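夜班

凌晨两点,Jundau那边又来消息,问机器到底什么时候能上。伊斯梅尔(Esmaeil Sharifi)没回。手机扣在桌上,震了2次,不理。

Rosura的演示他看过,一月份,在楼下大厅。一条胳膊,漂亮,白的,抓木块抓了3个,掌声。换成裹膜的,第一个就滑了。工程师蹲下去捡,说光线问题,反光,再调调。调到现在。

合同上写每小时700件。谁写的?没在这张台子边站过的人写的。

“你还不走?”Hòa在门口,外套穿了一半。

“等会儿。”

“明天他们还来录你的手?”

“来。”

“录多少遍了。”

“2,000多吧。懒得算。”

Hòa笑了一声,没进来,也没走。走廊灯坏了一根,嗡嗡的。
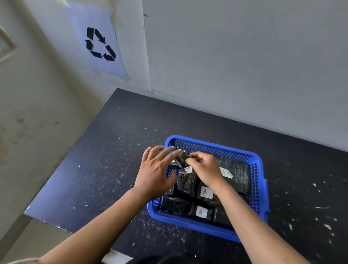

机器会不会干这个,伊斯梅尔想过很多次,洗澡想,坐车也想。地板它们会扫了,碗据说也会洗了,洗得慢,Butkienė超市后仓那台还会搬箱子。可是这个。黑的,外面一层透明膜,皱的,亮得晃眼,摸上去才知道边在那里。蓝筐里一个挨一个塞得紧紧的,标签是手写的A,有的还让别的压住半截。他用拇指和食指捏住一个,另一只手张着,悬在旁边,什么也不碰。工程师问过他,左手在做什么?他说没做什么。工程师记下来:左手,无。

不对。左手在等。等它滑,等它歪。这个怎么教?

“你教会它,你干嘛去?”Hòa说。

“回家睡觉。”

“睡完呢?”

他没答。墙上那张三个箭头的纸又歪了,他看了一眼,没去扶。去年Tondus来试过一回,吸盘的,把膜吸破了,东西还在筐里,膜跟着胳膊走了。大家笑了一下午,他也笑。后来不怎么笑了,因为第二个版本吸起来了,晃晃悠悠的,走了半米才掉。

半米。明年呢。

手机又震。他翻过来,Jundau:能不能给个时间?

打字:快了。删掉。打:还早。也删掉。

“走不走啊,末班车。”

“走走走。”

他把筐往墙角推了推,推完左手还张着,自己看见了,塞进口袋里。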